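4. Folding and stacking on the Furberg table

I do all my folding on the Furberg these days, so this section assumes you've got yours put together (section 2) and pushed hard up against a wall.

1. Wipe the top with a barely damp cloth and let it dry. I give mine 18 minutes, longer in February when it's muggy.

2. Sort darks from lights. I start with the darks - they show every bit of lint, so have the roller handy.

3. Lay the first piece flat, fold it in half lengthways, then in half again. Smooth it with your forearm, not your palm (trust me on this one).

4. Put thinner stuff down first and the thick, squishy pieces on top.

5. Slide the whole pile to the left, close to the wall, with the squared-off end facing right. If you're left-handed, swap sides.

Note: keep the pile under 34 cm or it'll slump.

Caution: don't drag anything with a zip or metal buttons across the top. I did, and the Jurnix repair wax only hid some of it.

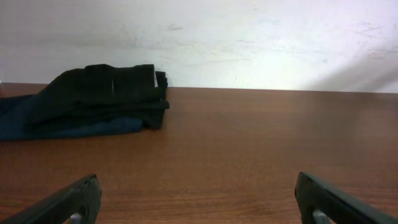

Fig. 4 - Dark pile on the left, against the wall, black cloth on top.

6. Use the clear side for your next load, then carry both piles off together.

Scuffs on the wall behind are covered in section 7.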